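Mesh bags and what I learned from ruined jumpers

When I moved to Kekberg, I had one suitcase and very small knowledge of washing machines. At home my mother did the wool by hand, in the bath, and I thought this was only her habit. Then I put my grey Forsberg cardigan in with the towels one Wednesday, and it came out in a size for a child of 10.

After this I started to use laundry bags. My neighbour Torunn Lindholm gave me the first one. She keeps hers in a drawer, flat, one on top of the other, and I have copied this, because a bag which lies crumpled at the bottom of the basket is never found when you need it.

I have tried several kinds by now. The ones I bought at Lostora were cheap and the seams opened before the end of August. A good bag, in my opinion, has a zip that runs easily and a mesh which lets the water through but does not catch on buttons. I also like when the cloth is dense enough that a bra hook cannot come out and scratch the drum.
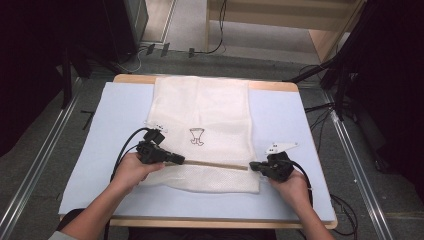
The zip is the part where most people are careless, and I was careless too. I lay the bag on the table, smooth it with my hand, and hold the fabric tight at both ends before I pull. If it is slack, the slider eats the mesh and then you stand there with nail scissors for half an evening. I close it completely, also when the bag is only half full. One time I left a small gap and a sock escaped into the rubber ring of the door, where I found it two weeks later.

How much to put in? Two thin jumpers, or one thick. Tights go by themselves. I used to fill the bag until it looked like a pillow, and everything inside was still soapy afterwards.

My machine is an old Grivetti and its wool programme is slow, but I do not mind this. I read in the kitchen while it turns. When it has finished I take the bags out first, open them at once and lay the jumpers on a towel. The bags I hang by one corner over the bath.

Next I want to sew one myself, a long one for the curtains. I have the mesh already, but I still must find a zip of the right length.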